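Oitocentas demonstrações depois, continuo desconfiada

Passei boa parte de novembro a recolher exemplos para um braço robótico, numa sala com um candeeiro de papel, duas plantas e um certificado na parede.
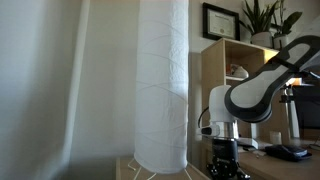 O que nos pediram

O pedido da Zirneck cabia em meia página: 800 demonstrações da mesma família de tarefas, todas feitas por teleoperação, todas em cima da mesma secretária. Pegar numa coisa pequena, pousá-la noutro sítio, voltar à posição inicial. O modelo, a que eles chamam Enano, aprenderia a partir daí. "Aprenderia" é a palavra que aparece no documento, e foi a primeira que sublinhei.

Éramos dois operadores, eu e o Faisal Pirzada, com a Bushra Afridi a rever os episódios ao fim da tarde. Eu vinha de um projeto parecido na Trurnach, onde juntámos 1,959 episódios (escrevo com a vírgula porque era assim que vinha na folha deles) e o resultado foi um braço que abria gavetas muito bem desde que a gaveta fosse aquela. Portanto, já cheguei de pé atrás.

A variedade, essa coisa

A teoria diz que uma sala mobilada é melhor do que uma bancada de laboratório, por haver plantas, prateleiras, luz de vários lados. Concordo até certo ponto. O candeeiro esteve no mesmo sítio o mês inteiro. As plantas também. Se tudo o que rodeia a tarefa fica quieto durante 800 repetições, o modelo não tem motivo nenhum para aprender que aquilo é fundo e a tarefa é outra coisa. Pode perfeitamente aprender que se pega em objetos quando há uma coluna de papel branco à esquerda.

Disse isto ao Khurram Khokhar, que coordenava do lado da Zirneck. Ele respondeu que mudar o cenário a meio introduzia ruído. Respondi que era essa a ideia. Ficámos assim uma semana, com mensagens cada vez mais educadas, e no fim autorizou-nos a mexer na cortina e na altura da luz. Nas plantas não.

O que conta como um bom exemplo

Aqui é que a coisa se complica. O guião mandava deitar fora qualquer episódio com hesitação, e eu hesito. Qualquer pessoa hesita quando tem a pinça a descer sobre um objeto pequeno e só vê metade dele. Nas primeiras sessões apagávamos tudo o que não fosse limpo: se os dedos tocavam no tampo, fora; se era preciso recuar e tentar outra vez, fora.

Ora, um conjunto feito só de tentativas perfeitas ensina o que fazer quando corre tudo bem. Quando o dedo da pinça empurra o objeto dois centímetros para o lado, não há lá nada que diga como se sai dali. A Bushra foi a primeira a defender que se guardassem as correções, com etiqueta própria. O Faisal achava que a etiqueta ia dar trabalho e que ninguém a ia ler. Provavelmente têm ambos razão.

Acabámos por guardar 2 versões do conjunto -- uma "limpa", que é a que o cliente pediu, e outra com as recuperações todas. A segunda é, na minha opinião, a única que vale a pena treinar. Mas não sou eu que treino.

O operador também entra nos dados

Outra coisa que me incomoda e que raramente vejo nos relatórios: ao fim de uns dias, eu conseguia distinguir os meus episódios dos do Faisal sem ver o nome. Ele desce a direito e fecha depressa. Eu faço uma curva antes, por hábito, vinda da esquerda. Se misturarmos os dois estilos sem dizer nada, o modelo pode ficar com uma média dos dois, e a média entre a curva e a linha reta não é forçosamente um caminho que sirva.

A Madalena Bettencourt, com quem trabalhei antes, contornava isto pondo uma só pessoa a gravar tudo. Fica coerente, sim, e fica também um robô com os vícios de uma pessoa só.

Números

O Leszek Borkowska mandou-me a proposta para a fase seguinte: 3,351 episódios. Perguntei de onde vinha o número. Veio de uma conta de horas de operador e orçamento, o que ao menos é franco. Não vi nada na proposta sobre cenários novos, nem sobre testar o Enano numa mesa que ele não conheça, e sem esse teste não sei o que é que estamos a medir.

Pedi três coisas por escrito: outra sala, o candeeiro fora de campo em metade das sessões, e um lote de avaliação gravado antes do treino e guardado longe de quem treina. Responderam à primeira, com um talvez.

Se aceitar, conto como foi. As minhas costas votam contra.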